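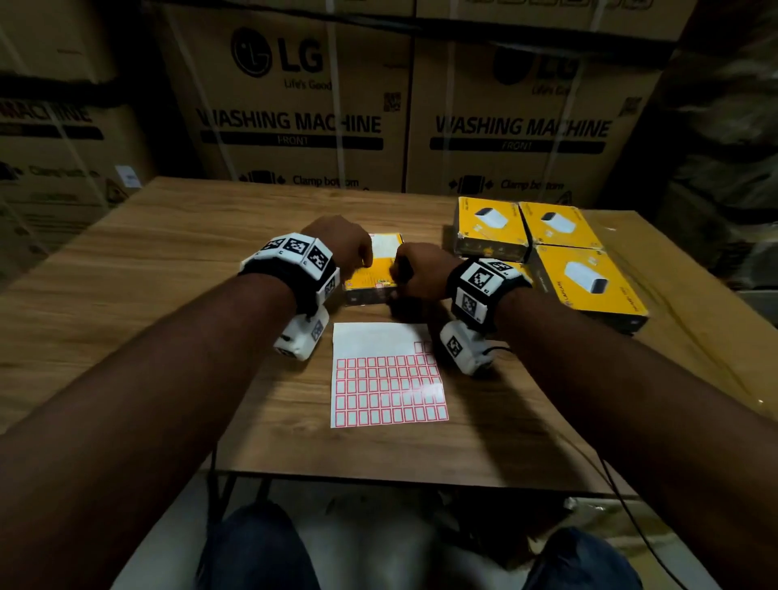 My project for the module was labels. I know how that sounds! When I told people on my course that I'd be spending my placement on sticky labels they mostly changed the subject, but I've come out the other end of it with strong opinions, and I'd like to get them down while I still have them.

The placement was at Gindarton, a storage and packing firm on the edge of town that handles other people's stock. One of their customers is Wendirmont, who sell small electrical bits and pieces, and Wendirmont had sent over a batch of small yellow boxes that each needed one label before they could go back out. The batch was 2,000 boxes. My brief (which I more or less wrote myself, with a lot of nudging from my tutor) was to look at how the labelling was done at one table and see whether the layout of that table could be made better without spending any real money.

## What the job is

It's very simple on paper. You take a box from the unlabelled pile, peel a label off the sheet, stick it on the box, smooth it down, put the box on the finished pile. Then you do it again, and again, and your tea goes cold.

The written instruction pinned up by the door covered it in two lines and said nothing at all about where anything should go. So everyone had their own way. One person kept the sheet on their left, another kept it on top of the boxes, and somebody on the late shift liked to peel a whole strip first and hang the labels off the table edge, which looked mad but was rather quick until one fell on the floor.

## How I went about it

I did three things. First I watched and made notes, without saying anything clever. Then I labelled boxes myself for two mornings, which I'd recommend to anyone doing this sort of report, as my notes from before and after look like they were written by two different people. After that I tried out a few layouts and asked the regulars to have a go with each.

I used a stopwatch for the first morning and then gave up on it. People speed up when they see a stopwatch, and I was one of them. From then on I just wrote down the time at the start and end of each batch of 20, on a scrap of card, and worked it out at home.

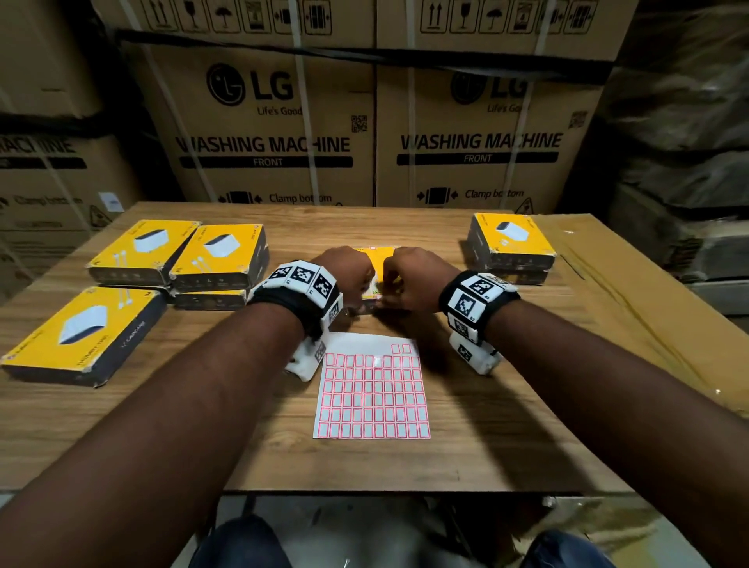

Placement of the label sheet turned out to be the bit that mattered most, and I'd nearly left it out of my plan altogether. With the sheet off to one side you end up doing a little twist every time, and after an hour you feel it in your shoulder. The layout I ended up liking best has it flat on the table right under your hands, with the boxes kept out to the left and the right, so the space in front of you is only ever for the box you're holding and the sheet you're peeling from. The red outlines round the labels are a help too, as you can see at a glance where the next one starts. Starting in a top corner and working along the row keeps the gaps together, and it means the next person can pick up your half-used sheet without hunting about for where you'd got to.

I did try taping the sheet down. It works for the top half of the sheet and then becomes a nuisance, as you can't turn it to get at the lower rows. Two of the regulars liked it and the rest didn't, so I've left it as a matter of taste.

## The piles

The second thing I looked at was where the boxes live. There's a choice between stacking them up and spreading them out, and I went back and forth on it for days.

Stacks take up less room, obviously. But a tall stack of small glossy boxes is an accident waiting to happen, and every time one slid over we lost more time than we'd saved. Spreading them out flat is lovely to work from and eats the whole table. In the end I settled on low stacks near the back, nothing more than you could comfortably reach over, with the front of the table left free to work in. 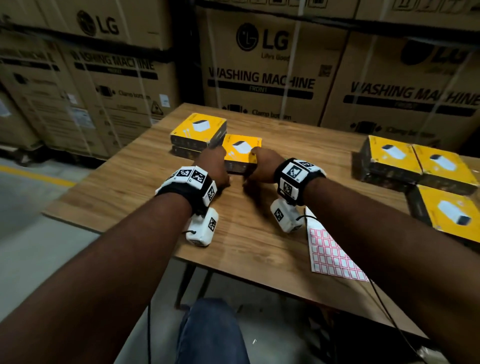
That did mean more trips to fetch boxes, and I was worried it would cancel out the gain. It didn't seem to. People said they quite liked the excuse to stand up straight for a minute, and since the full cartons were kept close by, the trips were short anyway. I'd like to have tested it with the cartons further away, but that would have meant moving a lot of other people's stock and I wasn't going to ask.

The other trouble with piles is telling finished from unfinished. The boxes are the same yellow all over the table, and if the label goes somewhere you can't see it from above then you have to pick each one up to check. I mixed up my two piles on the very first morning and had to go through the lot. My fix was dull: one side for boxes waiting, the other side for boxes done, and never swap in the middle of a batch, even if you're left-handed and itching to. (If you are left-handed, swap at the start and put a bit of card on the table saying so.)

## Getting the label on straight

I'd assumed this was a question of having a steady hand. It's much more a question of how you hold the box. If you leave the box on the table and lean over it, you're looking at it from an angle and the label goes on crooked. If you pick it up and tip it slightly towards you, you can see all the edges and line the label up with the nearest one. Hold it underneath with the fingers of one hand, and use the other to press from the middle of the label outwards.

I also found that peeling slowly makes things worse. A slow peel curls the label and then it wants to roll up on you. Pull it back in one go, fairly low, and it stays flat.

Out of the 190 I labelled on my second morning I only had to redo a handful, and most of those were near the end when I was hungry.

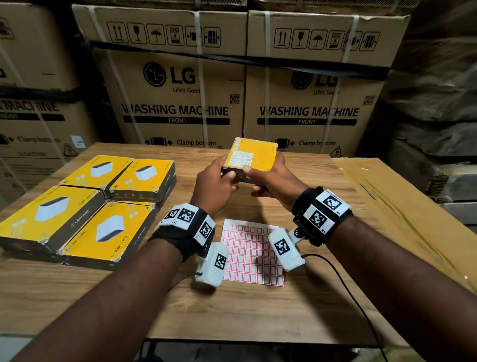
So is it worth changing the table for such a small job? For a few dozen boxes I'd leave people to their own habits, but for a batch the size of this one the better layout saves enough twisting and re-sticking that I'd set it up properly before starting.

## What it came to

My timings are on scraps of card and I don't want to make them sound grander than they are. Each batch was quicker with the sheet in the middle than with the sheet at the side, for everyone who tried both, though for one person the gap was so small it could have been the radio. The low stacks made no difference to speed that I could measure. What they did do was stop the spills, and I had no mixed-up piles at all after we fixed the sides.

The comments were more useful than the times, if I'm fair. Sore shoulders came up a lot before the change and hardly at all after it. Two people asked for a higher table, which I couldn't do anything about, and several asked for better light, which I've passed on.

## Things I'd do differently

- Ask for a spare label sheet on day one. I practised on real labels and felt guilty about every one I wasted.
- Draw the table layout before moving anything. I forgot what the original looked like and had to ask.
- Try the same layouts with a bigger box. Everything I've written is for a box you can hold easily in one hand, and I doubt the middle-sheet idea works if the box covers the sheet each time you put it down.
- Talk to the late shift sooner. They had worked out half of this already.

I'd also have liked a go with labels on a roll. There's a hand dispenser made by Jorero that one of the other tables uses, and I was told I could borrow it in September when things are quieter. If I do, I'll add a page to the end of this report with the timings, on proper paper this time.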